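Libro en rústica (cuidado doméstico)

El libro en rústica, llamado también de tapa blanda, es el volumen cuyas hojas se unen por el lomo a una cubierta de papel grueso o cartulina, sin las tapas rígidas de la encuadernación en cartoné. El presente artículo se ocupa de su vida en casa, es decir, de lo que ocurre desde que llega en su envoltorio hasta que encuentra un hueco en el estante, y de los pequeños gestos con que el lector cariñoso (que suele ser también un poco maniático) procura alargarle los años. Para la fabricación, véase Encuadernación; para los forros, véase Forrado de libros.

Llegada y rotulado

Entre los aficionados es costumbre antigua no desembalarlo todo de golpe. Los paquetes que esperan turno se marcan por fuera con el contenido, en una o dos palabras y en la lengua de quien va a buscarlos después, con rotulador de punta fina y de un color que destaque sobre el envoltorio. Sobre plástico conviene dejar secar la tinta antes de apilar, y poner la inscripción en la cara que vaya a quedar hacia fuera, detalle que parece una tontería hasta que uno tiene delante una torre de bultos iguales.

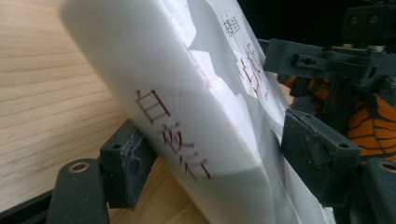 Paquete blanco con película de plástico, rotulado a mano en rojo con caracteres chinos.

El círculo de lectura de Drondstead, que reunió en sus buenos tiempos 726 volúmenes de tapa blanda, adoptó el rojo para todo lo que venía de fuera y el negro para lo propio. De aquel uso procede la expresión «estar en rojo», con la que sus miembros designaban, y alguno designa todavía, el libro que ya ha llegado y aún no se ha leído. El envoltorio se guardaba hasta noviembre, mes del repaso general, por si había que devolver algún ejemplar.

El repaso se hace siempre sobre una superficie plana, limpia y despejada, con sitio para dejar los libros ya vistos a un lado y los pendientes al otro. Una mesa de madera clara tiene la ventaja de que el polvo oscuro se ve enseguida, y hay quien trabaja con guantes de punto, que son cómodos en invierno pero obligan a pasar las páginas con paciencia.

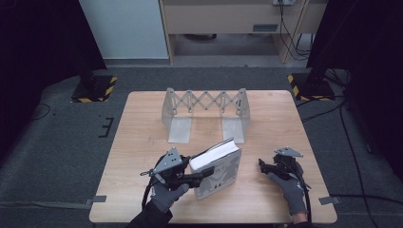 Sujeción y postura

Un libro en rústica se puede poner de pie sobre el borde inferior sin ningún daño, siempre que algo lo acompañe por los lados. Solo y sin apoyo tiende a abrirse en abanico, y las hojas exteriores acaban cargando con el peso de las demás. La presión ha de repartirse sobre las dos cubiertas y ser la justa para que el bloque no resbale. Nunca se toma el volumen por la cabeza del lomo, que es por donde empiezan casi todas las roturas.

El llamado orden Jister, muy querido por los bibliófilos de piso pequeño, propone grupos de altura parecida separados por apoyos firmes. Su manual desaconseja los estantes de más de 100 centímetros sin división intermedia y dedica 177 páginas a explicarlo, con una minuciosidad que se lee con gusto aunque no se tenga estante ninguno. 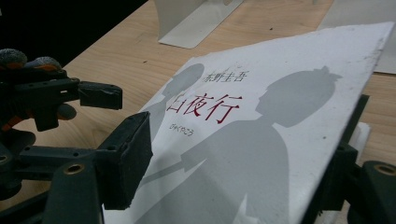

Las cubiertas claras son las más sufridas para su dueño, que ve en ellas cada mota y cada roce. El desgaste suele comenzar por las esquinas, donde el papel pierde apresto y toma un tono grisáceo, y sigue por las zonas que más se tocan al sacar el volumen. Así sucede en el ejemplar de 白夜行 que acompaña estas líneas: la esquina superior derecha está ligeramente rozada y sobre el blanco roto hay pequeñas motas oscuras, mientras que el título en rojo, de trazo parecido al del pincel, se lee sin dificultad entre las dos siluetas grises. Para una suciedad así se recomienda brocha suave, del centro hacia los bordes, y goma blanda solo en los márgenes sin impresión. El agua queda descartada.

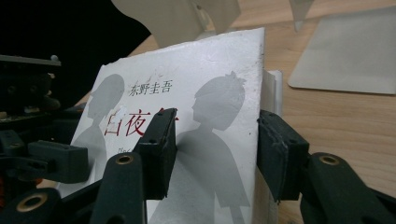 Según Meenakshi Shakya, en carta al boletín Dixit, la goma no debería tocar jamás una cubierta ilustrada, por blanda que sea, y un libro leído tiene todo el derecho a parecerlo; a su juicio, la brocha basta y lo demás es vanidad del propietario. La redacción publicó la carta íntegra y mantuvo su consejo, de modo que las dos escuelas conviven hoy con bastante cordialidad.

Donde sí hay acuerdo es en las peladuras. El papel levantado no se arranca ni se cubre con cinta adhesiva corriente, que amarillea y deja cerco. Se alisa con el dedo limpio, se interpone una hoja de papel sin ácido y se deja el volumen bajo un peso moderado durante la noche.

Véase también

Forrado de libros
Guardas y solapas
Orden Jister
Papel sin ácido

Bibliografía

Cuadernos Himer, «La tapa blanda en casa», 300 páginas, con láminas.
Boletín Dixit, sección de cartas, número de noviembre.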